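I learned to swim this year, at an age when most people here have forgotten that they ever learned. A few persons asked me how it went, so I write it down in a thread. It is long. Please mute me if you don't like chlorine.

Some background. I grew up in Zustham, which is far from any sea. We had a river, but the river was for washing carpets and for warning children. My grandmother knew a story for every bend of it and all of the stories ended badly.

Then I moved here, where the colleagues say "let's meet at the beach" as if they say "let's meet at the bus stop". For years I was the person who watches the bags. I was very good at it. I can recommend many books for reading next to bags.

What changed is that my daughter began her school lessons and came home asking which stroke was my favourite. I said breaststroke. It was a lie, and I booked the adult beginner class the same evening.

The class is at Parkent Pool, in the evening at half past seven, after the kids' squads go home. There were six of us in October. We stood in the shallow end with our arms folded, like people waiting for a lift.

Our teacher is Karla Cisneros. She does not shout and she does not say "just relax", for which I will be grateful all my life. In the first lesson we only breathed out under water. That was the full programme. I went home disappointed and a little bit proud.

If you are a beginner, this is what I would like to have known: the problem is the breathing out, much more than the breathing in. I was holding my air like a miser. Then you turn your head and have to do both things in one second, and of course you swallow the pool.

Karla made us hum. You put the face in and hum any song until the air is gone. Fabian Koller, who was in the next lane, hummed the anthem of his football club every time. I still hear it when I do my warm-up.

A question from the replies: did I feel ashamed? Yes, for two lessons. In the third lesson I noticed that everybody was too busy with not drowning to look at me. Also the aqua aerobics ladies were leaving the water at that time and they clapped for us. I don't know if it was a joke, but I took it as clapping.

About equipment, as it is the topic where people most like to give advice. You need a swimsuit that stays where you put it, a cap if your hair is long, and goggles which don't leak. I tried on many pairs. Mine are Gelus, the simple ones with the soft nose bridge. They fit my face. Maybe they won't fit yours.

Don't buy fins in the first month. I did. They are lovely, you fly through the water, and when you take them off you feel like a sofa.

Floating was the worst for me. I understood the explanation completely. I could have given the explanation. My legs did not attend the meeting.

Karla's trick was to look at one certain lamp on the ceiling and push the belly button towards it. It took me four weeks. Then one evening the legs came up by themselves and my ears filled with water and it was very quiet. I stayed so long that she walked along the edge to check on me.

In November my class became smaller. It is normal, people have shift work and colds and parents-in-law. Remedios Maglaya and I started to go also on the other evenings, in the slow lane, to practise what we had learned.

Slow lane etiquette, collected from my own mistakes: keep left, rest in the corner and not in the middle of the wall, let the faster one go first at the turn. When somebody touches your foot, they want to pass. I believed for two weeks that one man was being rude to me, and he was only following the rules!

(The man is Shinji Shibata. We are now on speaking terms. He is seventy-something and swims 3000 metres before breakfast on his good days. He told me my kick was "very energetic", and later I understood that this was criticism.)

So now I kick less. Small kicks, loose ankles, the knees almost quiet. I used to make so much foam and go nowhere. With the small kick I arrive at the other wall and I can still say my name.

For the ones asking about cost: the course was cheaper than I expected, and there is a lower price if you come off-peak with a card. Ask at your local pool, because they hide this information on the third page of the website, below the birthday parties.

Food. I am always so hungry after. Opposite the pool is Fakhoury, the bakery, and they keep open until nine. The cheese pie with black seeds, still warm. I think that I burn a small pie in the water and then eat a large one. My neighbour Dindo Mangubat says this is called bulking.

The first full length without stopping was in January. Twenty-five metres. I don't have a good story about it. I pushed off, I hummed, I was thinking about whether I had answered an email, and then my hand hit the tiles. Remedios screamed more than I did.

After that the numbers went up faster than I believed possible. Two lengths, then four, then one evening I forgot to count. Last week I did 2000 metres, with many pauses in the corner (in the corner, not the middle). My shoulders complained until the next evening.

Things I still can't do: dive from the edge, the tumble turn, and butterfly, which I consider a personal matter between other people and their spine. Deep water I can do if I don't look down. I am working on the looking down.

The sea is different again. We tried in the summer, between the flags, early in the morning. Salt water holds you up better, but it also moves, and I was not prepared for how cold it is on the back of the neck. I went in to the chest, swam along the shore for a bit, and came out to sit with the bags. It was nice to have a wet towel like everybody.

My daughter has now seen my breaststroke. She said it is "fine, but the feet are wrong". She is correct, the feet are wrong. Karla says the same with more words.

If you are thinking about it, look for a class where everybody is an adult and a beginner, and ask to see the pool before you pay. Go one time only to watch, and check how warm the showers are. I am serious about the showers.

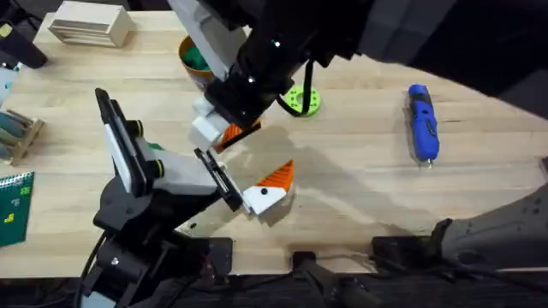 And one more answer, because three people sent me the same message: yes, you can wear contact lenses under goggles if they really seal, but I asked my optician first and she prefers prescription goggles. I ordered a pair. They come next week and I will finally be able to read the clock on the far wall.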